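Towel Folding and Storage: Frequently Asked Questions
Drurthorpe Household Notes
Updated Dec 24, 2020

We get a lot of mail about towels. Most of it asks us to confirm something the writer read elsewhere, and most of the time we can't. These are the questions that keep coming back, with the answers we're willing to stand behind.

Does it matter how I fold a towel?

Less than you've been told. A folded towel dries your hands as well as one that spent the night in a heap. Folding saves room and makes it easier to pull one out without bringing down the rest. If you have a big closet and few towels, you can skip most of this page with our blessing.

What about folding in thirds? Everyone says thirds.

Thirds give you a narrow, tall bundle that suits a deep shelf. Halves give you a wide, flat one that suits a shallow shelf. Measure the shelf first. We have seen long articles on the thirds method that never once mention a shelf, and we don't know what those writers are putting their towels on.

Is rolling better than folding?

For a basket, probably. For a shelf, we doubt it. Rolls slide around, and the bottom row gets squashed oval within a week. The claim that rolled towels take up half the space has never survived a trip to our own linen closet. We tried it in March with the same towels on the same shelf and got 13 in rolled and 13 in folded.

Do I need a folding board?

No. We were sent the Jedix board, which is a hinged plastic sheet with printed guide lines, and used it for 2 weeks. It makes very even hand towels. It is also slower than a table and your two hands, it doesn't fit a bath towel, and then you have to find somewhere to keep the board.

What surface should I fold on?

A plain table that you can reach across. The bed works too, but a soft mattress lets the towel sag in the middle and the edges never line up. Height matters more than anything else here. If you're bending over for a full load, the table is too low, and no technique will fix that. Wipe it first. Pale terry picks up crumbs and coffee rings with real enthusiasm.

Why won't my thick towels stay folded?

Plush terry is springy. You fold it, press it down, turn away, and the top layer starts to lift. People blame the detergent, the dryer or themselves. Usually it's just the pile. Fold thick towels fewer times, put the folded edge toward the front of the shelf, and let the weight of the stack do the rest. A thick washcloth may never be anything but a lump, and you can put it in a drawer.

What is the right way to start the fold?

Start from a corner or an edge you can get a proper hold of. Grabbing the middle pulls everything into a mound and you'll be smoothing it out again. Take the left corner, bring it over, and flatten before you make the next fold. Some guides insist on a particular hand for each step. We can't find any reason for it. 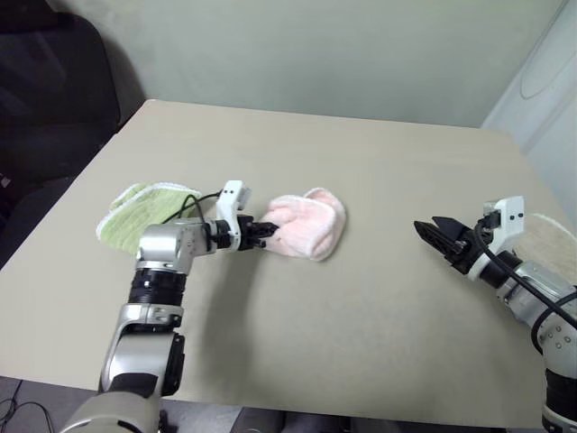

Ah-rin Joo wrote to say that we make too little of the flattening. She smooths each towel with her forearm before the first fold and again after the last, and she says her stacks stay up for a month where her sister's fall over by the weekend. We tried it on a full load. The stack did look neater. Whether it stays up longer we can't say, as people in this house keep taking towels from it.

Should I sort by color?

If you like the look, go ahead. A pink towel does not mind lying next to a green one once both have been washed a few times. Sorting by size is more useful, because a hand towel under a bath towel is a hand towel you won't find. One case where color does help is a shared bathroom — give each person a color and the arguments get shorter.

How many towels should a household own?

The lists online tend to come from people who sell towels, so read them accordingly. For a home of four, 8 bath towels has been plenty for us, with one set in use and one in the wash or on the shelf. One reader from Stistden told us she had 40 in the closet and used the same few every week. She gave most of the others to an animal shelter and hasn't missed them.

Do lavender sachets keep towels fresh?

They make towels smell of lavender. A towel that went onto the shelf damp will smell of lavender and mildew. Dry it all the way through, including the thick band at the hem, which is always the last part to give up its water. If you aren't sure, leave it out another hour.

Is fabric softener bad for towels?

It can leave a coating that makes them less absorbent, and we stopped using it on ours. The difference was smaller than we expected. Dhanial dryer balls, which several readers recommended, made a great deal of noise and the towels came out about the same as before — we've gone back to shaking each one hard before it goes into the dryer.

Can I leave clean towels in the basket and not fold them at all?

Yes. They will be wrinkled, and you'll have to dig for the one you want. Guests may notice. If the basket has to be emptied for the next load anyway, you'll end up handling every towel twice, so you may as well fold the bath towels and leave the washcloths loose.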